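Reference > Computer Hardware > Inside the Case > Power cables (desktop)

Last updated: July

Print this article | E-mail this article

Power cables (desktop)

Power cables in a desktop computer carry electricity from the power supply unit (PSU) to the board, the drives and the add-in cards. Usually sold with the PSU. Either fixed (captive) or modular, i.e. plugged in at both ends. Many builders call the whole bunch "the loom."

Main types

The big one is the 24-pin board cable, wide and stiff. Next the processor cable, 4 or 8 pins, normally run up behind the board tray. Graphics cards take 6 or 8 pin plugs, newer high-draw cards a 12V plug with 12 power pins and four small sense pins, rated up to 600 watts. Drives use the flat SATA power plug. Older drives and some fans use the four-pin peripheral plug, often called Molex after one maker, though plenty of others made it.

Colors on older, unsleeved cables: yellow is 12 volts, red 5, orange 3.3, black ground. Newer sets are often black all over and the colors can't be used to tell wires apart.

Sleeving

Bare wires work fine. Sleeving is a woven tube, nylon or polyester mostly, pulled over a bundle or over each wire on its own. Keeps strands together, takes some rubbing from sharp case edges, looks tidier. Heat-shrink at the ends stops fraying. Thick sleeving makes a cable harder to bend, a nuisance near the drive bays where there is little room to turn. 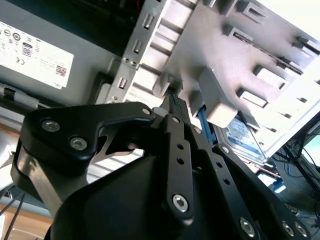 Plug bodies are mostly nylon, white (natural) or black. Shape of the pin holes, some square and some with cut corners, keeps a plug from going in the wrong way round. A clip on one side holds it. Press the clip, pull on the plug body, never on the wires. A plug that wont move usually has its clip still caught.

Modular sets

The device end is standard. The PSU end is not, and two units from the same maker may be wired differently. Swapping sets between brands has killed a lot of drives. Hsiu-ying Kwan's bench guide for Starnell lists 156 PSU models by socket layout and is the usual place to check; Plulska prints a model code on the collar of every cable, a habit Cladeo later picked up.

Routing

Before work: switch off at the PSU, pull the wall cord, hold the power button in for a few seconds. Board cable goes first, then processor, then drives, graphics last. Keep cables clear of fan blades. Ties loose enough to slide. Spare length goes behind the tray or under a shroud if the case has one, otherwise in an empty bay.

Attila Hegedűs argued for leaving 2 inches of slack at every plug, so that teh board can be tipped out a little without unplugging everything. Agata Farina thought this wasteful in small cases and cut her own to length. Both methods still in use.

See also: Power supply unit; Drive bay; Cable tie; Fan header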